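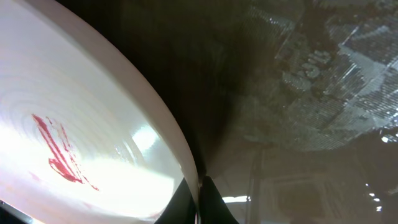
2019-05-05
By Wendelin Egger
5 min read

Subject: Re: Which plates are you all hanging on to?

Robichaud wrote:

> Quick one for the list. We're finally clearing out the kitchen at the
> Vutbridge hall and there are three kinds of plate in the cupboards. The
> thin white coupe ones with no rim, the heavy white ones with a thick
> rim, and the blue speckled lot that came from somebody's aunt. I'd like
> to get down to one kind so they stack. My vote is for the thin ones as
> they take up half the room. Also, does anyone have a good way of dealing
> with dried-on berry sauce and ketchup? After the last supper we had a
> whole tub of plates that sat overnight and I was at the sink until
> nearly eleven. Thanks, R.

Oh, please don't get rid of the rimmed ones! I've been waiting for somebody to ask about plates on this list for years and now I have too much to say, so get a cup of coffee.

First, the rim. A good thick rim is the best thing that ever happened to a person clearing tables. You can pick the plate up by the edge with a couple of fingers and keep your thumb out of whatever's left on it, and when you've got a stack going on your forearm the rim gives you something to hang on to. With the coupe plates you're always reaching in further than you want to. We used them for one season at Listitz and I had sauce up my cuffs every Friday. They look beautiful in the cupboard, I'll give them that – and they do stack low – but I was so happy to see the back of them.

The other thing is that a rimmed plate holds its mess in the middle. Raspberry sauce, gravy, egg yolk, it all stays down on the flat part where you can get at it with one swipe. On the coupe plates it travels. I've washed a lot of the undersides of coupe plates.

You didn't say whether yours are smooth or have the rings in the bottom. If you hold a plate up to the window and tilt it, you may see faint circles going out from the center, like the grooves on a record. I love those, they make even a plain white plate look like somebody thought about it. They do hold on to a sauce a bit more than a dead smooth glaze does, and with anything red you'll see a pink line sitting in a ring after you were sure you'd finished. Wipe around with the circles first and then across them. I went across for years and only got it right when my sister-in-law took the cloth off me.

Now for the dried-on stuff, which I'm afraid I have strong feelings about.

Scrape, then soak, then wash. The scrape is what people skip when it's late and everyone wants to go home. A rubber spatula does it in one pull, so keep one by the tub and tie it there with string or it'll go back in the baking drawer. A thick blob of sauce takes ages to soften in water, but the thin streaks that are left after scraping let go almost right away.

For berry sauces I start with cool water. Just plain cool water, plates standing on edge if you have a rack, or laid flat and overlapping like roof tiles if you don't. There's a lot of sugar in those sauces and it melts off by itself while you're doing the glasses. Then hot soapy water and a cloth. For ketchup and tomato I go straight to warm with a squirt of soap. Egg is cool first again, always.

If you get a pink stain that stays after washing, make a paste of baking soda and water, rub it on with a wet finger, and leave it while you dry the forks. I have not met a raspberry stain on a glazed plate that lived through that. If it does live, turn the plate to the light and look for crazing in the glaze, those tiny hair cracks, and if it's crazed I'd retire it to go under a flower pot.

Please no steel wool! I know the box under the sink at Vutbridge and I know what's in it. It leaves gray marks on white glaze and then you're scrubbing at the marks.

On the question of how many to keep: we have 76 at Listitz, all rimmed, and the most we've ever sat down is 40 for supper with a clean plate each for dessert after. That fits nicely if nobody takes an extra one for bread (they take an extra one for bread). We keep them in stacks of 17 at most as that's as high as the shelf goes, and with a paper towel between every few if they're being put away until the December dinner. Rims knock together when the door slams and that's where your chips come from. Run a dry finger around each edge before it goes on the shelf and pull out anything that catches.

I'd also hold on to the aunt's blue speckled ones, if there's a spare shelf. They're cheerful, and speckles hide everything. They'd be perfect for cake at the children's afternoon.

If you're short of the rimmed ones once you've sorted through, write to Jelten before you buy any. They closed their big dining room and were trying to find a home for the plates, plain white, good heavy rim, and last I heard there were plenty left. I wanted them all but I have no cupboard. The catering place quoted us 1,199 for a full new set with bowls the last time we asked, and I'd much sooner see you spend that on a decent drying rack. Or a second sink, if we're dreaming!

I can bring my spatula and the baking soda over one evening if you'd like company with the sorting. I mean it, I'd enjoy it. Any night but Thursday.

One question back to you, and to anybody else who's read this far – what are you using for drying cloths? Ours have gone thin and leave lint on everything, and on a white plate you see every thread. I've heard good things about the old flour sack kind but I don't know where people are getting them now.

Wendelin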